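Pale table, rings and smears, what cloth do you lot use? 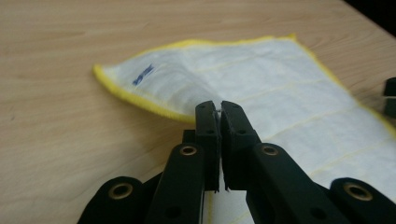 pinewalker
Posted May 2025

Got the Istano table second hand, light wood, matt finish, no idea what they put on it. Lovely thing but every mug leaves a ghost on it and when the sun's low you can see each wipe I ever made. Currently using the white cloth with the yellow edging, the one with the faint yellow stitching in rectangles, damp, then leave it. Smears go with the grain so you dont notice til you sit down. Is it the cloth or me? Before I spend money on oil.

drizzle_91
Too wet. Wring it till your hands hurt, then go over it with a dry one straight after. Two cloths, always.

Marrowfat
Is it oiled or laquered? Matters more than the cloth. Drop of water somewhere it won't show, leave it a few mins. Soaks in = oiled, sits in a bead = sealed.

pinewalker
Tried it near the back corner. Beads for a bit then goes dark. So... half and half?

Marrowfat
Worn oil then. Wants redoing. Light sand, 240 grit, thin coat of Honix, wipe off the extra, overnight. Then another. You'll forget about the mugs.

tealeaf
Don't sand it!! Really don't. Did mine on the strength of a thread like this one and got a pale patch in the middle that never caught up with the rest. Clean it properly first and see. Could easily be old polish sitting on top.

Marrowfat
Patch happens if you only do the middle. Do the whole top.

tealeaf
I did do the whole top. 13 evenings of my life.

kettle on
How are you washing the cloth? If fabric softener's going in, stop. Leaves a film on the cloth, film goes on the table, there's your smears. Had the exact same on a Shenoy sideboard.

pinewalker
Oh. Yes. Softener every wash, goes in with the towels.

kettle on
Well then. 60 wash, bit of plain detergent, nothing else, air dry. And not with towels, the fluff gets in it.

drizzle_91
Still say too wet

hobnail
Microfibre on bare-ish wood, not keen. Old cotton pillowcase cut in 4, costs nothing, doesn't drag. Drirkari spray if you must but it smells of pears for a week.

tealeaf
Pillowcase just pushes crumbs about though. Fine for drying off.

pinewalker
Right. Softener out, wring harder, dry cloth after. Leaving the sanding alone for now, sorry Marrowfat. If the rings are still bad in June I'll look at oil.

Marrowfat
Your table. Get coasters at least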